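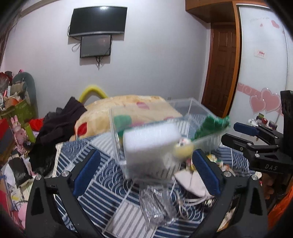 3.2 Study area and sample

The survey was carried out in Teldale, a town of mostly two- and three-story houses built over the last forty years on former orchard land. Households were drawn from the municipal water billing list. Of the 427 households contacted, 400 agreed to take part and completed the first interview. The other 27 had moved, could not be reached after three visits, or declined.

Interviews were held in the home and took between 30 and 50 minutes. Each covered household size, working hours, sleeping arrangements, and the use of screens in each room during the two hours before bed. Bedrooms with a wall-mounted television were recorded separately from those where the set stood on furniture, following Subramaniam and Gu, who found that mounted sets were moved out of bedrooms less often (Figure 2). A room used for sleeping by at least one person on four or more nights a week was counted as a bedroom, whatever the family called it.

Adults then kept a sleep diary for 14 nights. They wrote down the time they got into bed, the time they turned off the last screen, the time they believed they fell asleep, and the time they got up. Diaries were printed in two languages and collected by hand. A diary was kept in the analysis if at least ten nights were complete.

Figure 2. Bedroom with a wall-mounted television.

3.3 Measures

The main outcome was sleep delay, defined as the number of minutes between getting into bed and falling asleep, averaged over the nights recorded. Self-reported values tend to run high compared with wrist monitors. We had monitors for only 46 adults, and their readings were used to check the direction of the error but not to correct the diaries.

Screen use was divided into background and active viewing. Background viewing meant that a set was on while the respondent was doing something else, such as folding clothes or talking. Active viewing meant that the respondent named a program and said they had been following it. Where both were reported for the same half hour, it was coded as active. Two coders worked through the diaries separately, and disagreements were settled by Melati Oei.

Room crowding was measured as the number of regular sleepers per bedroom. We did not use floor area. Many respondents did not know it, and the figures in the building records often left out later additions. Street noise was taken from the town's 2019 noise map at the nearest mapped point.

3.4 Comparison with earlier work

The closest earlier study is the Harahap survey, which collected over 3000 diary nights in the coastal districts. Its authors reported longer sleep delay among adults with a television in the bedroom, but they did not separate adults who slept alone from those who shared. In shared rooms the person who falls asleep last may control the screen for everyone, and a room-level average hides this. For that reason we asked each adult separately who usually turned the set off.

Chong made a similar argument from interviews in Zustatthorpe, where couples working different shifts described the television as a way of staying awake until the other came home. Those interviews were few, and the sample was not meant to stand for the town. They were still useful in writing our questions on shift work, two of which are taken from Chong with small changes in wording.

The survey forms were tested in July with a small group of households outside the sample. After this test, the question on phone use was moved ahead of the one on television. Several people had given a single combined answer when television came first.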